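The Pretend Kitchen Table

I have a confession to make about fruit. For most of my adult life I have owned a bowl of it purely for looks, and I have thrown away more soft pears than I care to think about. So when I decided to spend a month thinking about nothing except tabletops (this is what happens when you pitch a column in a hurry), the first thing I wanted to talk about was the fake stuff.

Artificial produce has a terrible reputation, and I grew up sharing it. My grandmother kept a bunch of rubber grapes on the sideboard that collected dust in every crevice and squeaked if you pinched one. We all pinched one. But I went into Nurnano, the home goods store two blocks from my dentist, meaning to buy a dish towel, and I came out with a bag of pretend vegetables and a very silly grin. The lemon fooled me from across the aisle! The pepper did not, but I liked it anyway.

The trick with any of this, real or fake, is where you put it. I used to center everything. Bowl in the middle, candle on either side, the whole thing looking like an altar to nobody in particular, and then every time I wanted to chop an onion or open my laptop I had to move all of it to the counter, where it stayed for a week. My table at home is a drop-leaf from a yard sale and it has never forgiven me for the candle wax.

What changed my mind was a table with everything pushed over to one side. A pot, a basket, some red tulips in a vase, all keeping each other company on the left, and then a great big stretch of plain white with nothing on it whatsoever. I wanted to sit down and roll out a pie crust on the spot. 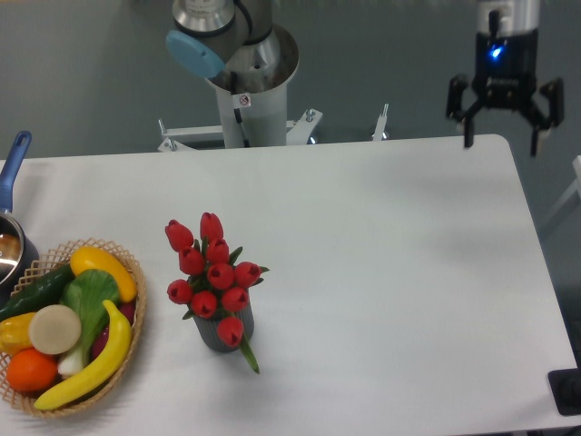 Pot, produce and tulips to the left, and the right half of the table left clear.

I went home and tried it that same evening. The drop-leaf is a good deal smaller and a good deal browner, but the idea carries over beautifully. I shoved the fruit basket up to the wall end, put my saucepan next to it and stuck some flowers in a jar. And then I stood there with my hands on my hips looking at all that open wood, feeling like I had added a room to the apartment.

Now, about the saucepan. People get funny about cookware on a table, as if a pan has to be either on the stove or hidden in a cabinet. I don't agree. A pan with a colored handle is a cheerful thing to look at, and a blue one next to a basket of produce looks like somebody is about to make soup. Mine is a plain steel one I've had since college, with a dent from the time I dropped it down the back steps, and it still holds its own next to the lemons. If you cook on a small stove like I do, keeping your everyday pan out also means you quit digging through the cabinet for it. Just give it a trivet if it's been on the heat. I learned that one on the drop-leaf too.

Tulips are my other soft spot. In October you won't find them growing in anybody's yard around here, so I've been buying stems from the florist on the corner of Palma Street, who lets me have the ones that have started to flop. I like a flop! A tulip that leans out over the rim of the vase is doing exactly what I want it to do. Red is the color I keep going back to, especially on a pale table, where you don't need many of them to wake the whole room up. I did try a pale pink bunch once and they vanished against my curtains.

The vase matters less than the magazines say (yes, I know). I own a nice one, a tall gray thing from a Kiltance outlet, and I almost never use it. It's too heavy to lift when it's full, and it makes anything shorter than a sunflower look lost. A jelly jar does the job. Change the water, trim the ends when you remember, and keep the whole arrangement away from the edge if you have a cat with opinions.

A few readers wrote in after my last column to ask about keeping a white table white, and I'm happy to say I have opinions on that too. My sister's is white and gets wiped down after every meal with a damp cloth and a drop of dish soap, then dried, and it looks great. Tomato sauce she goes after right away. Coffee rings she blames on me – fairly, I'm afraid.

I'm still deciding whether the fake pepper gets to stay. It sits at the back of my basket with two real onions leaning on it, and last week I picked it up, got the knife out and had it on the cutting board before I noticed.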